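Adimcombe laundry room opens its door again

Posted December 13, 2022

There was a good deal of cheerful noise in the old parish rooms at Adimcombe this week, where the shared laundry is back in use after being shut since March, and a very welcome sight it was for those of us who have been carting our sheets to relatives all summer and autumn (and hearing about it from the relatives).

The room was closed when the floor began to sink beneath the old machines, and putting it right took rather longer than anyone had hoped. The pipes had to be moved, the wall behind them wanted replastering, and then there was a long wait for parts. Emiko Noguchi, who organised the appeal, told us that 89 households gave something towards the work, whether it was money, a tin of paint or a tray of sandwiches for the plumbers, and she would like every one of them to know how grateful she is.

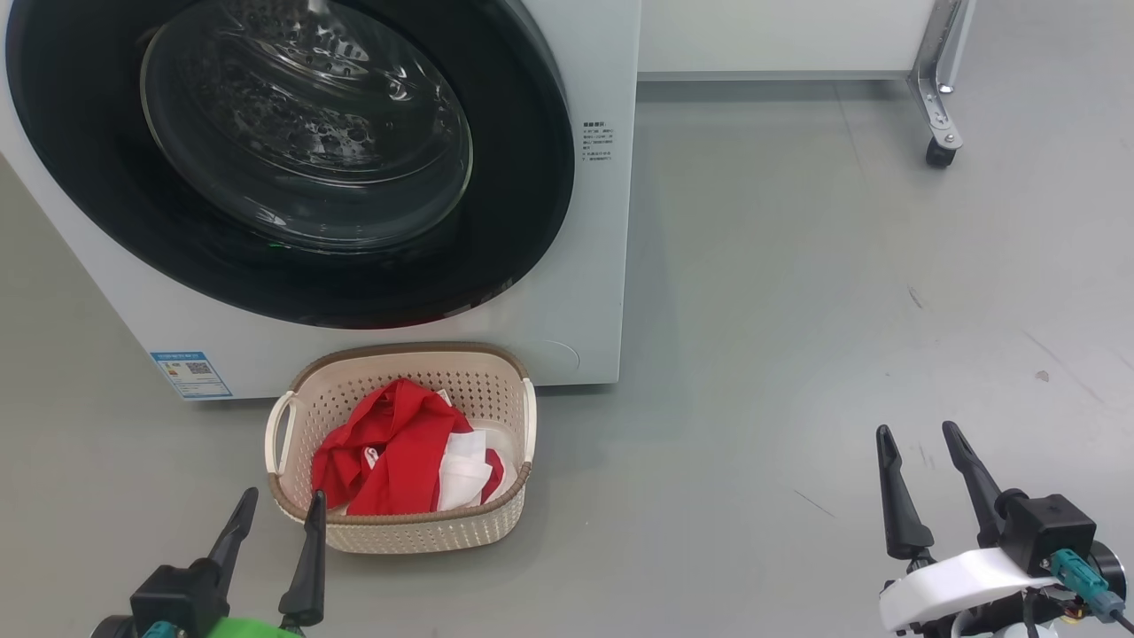
Washes will be booked by the hour in the red book by the door, just as they were before, and each one costs 95 pence, with powder included if you don't mind the plain sort. Please check the drum before you leave, as socks do have a way of staying behind, and please do keep reds and whites in separate loads! Vanderleia Teixeira still has a set of pink pillowcases from the last time she forgot, and says she has grown quite fond of them.

Baskets can be borrowed while you are in the building, but do bring them back when your things are folded so that the next person isn't left with an armful. Chie Murakami has also offered to show newcomers how the programmes work, and will be there for the first 30 minutes of every morning until the new year.

The laundry is open from eight until six. Anyone who would like a regular hour should speak to Raphaël Lecomte, who is keeping the list and tells us that the early mornings are filling up fast.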